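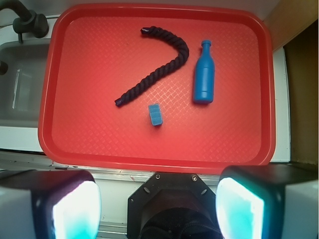

Obed Osei wrote to me under my first review that his Listach gripper also let things fall, always after the first hour of work, and he asked if mine does the same. Yes, it does, and I owe him and the other readers a longer answer.

I bought the Listach two-finger gripper from Avbridge for $450, plus the wrist plate for my arm. I use it for simple pick and place from a red plastic tray on the counter next to the sink. The objects are light: a piece of twisted rope, a blue toy bottle, a small blue block with grooves. For the first 100 picks I had no complaint. The fingers close evenly and the software is easy to install.

The fault came at pick 251. The gripper was holding the bottle above the tray when the fingers opened by themselves. The screen still showed "object held". On the next cycle the fingers closed with full force, although I had set the lowest one, and my thumb was between them. It was only a bruise, but I had pressed pause and I believed that pause was safe. In this product pause stops the arm and does not stop the fingers. The manual mentions it on one of the last pages, in small letters.

Avbridge answered after nine days. Their technician, Heriberto Cuevas, was polite and sent me a new finger cable. With the new cable I have made over 2,000 picks. The rope still slips sometimes, mostly when it is taken near the end, but the fingers did not open again without a command.

My advice to Obed is to ask for the cable, and to cut the power before he puts a hand near the fingers. I give three stars of five. I would give four if the pause button stopped everything.

Updated 2/15/22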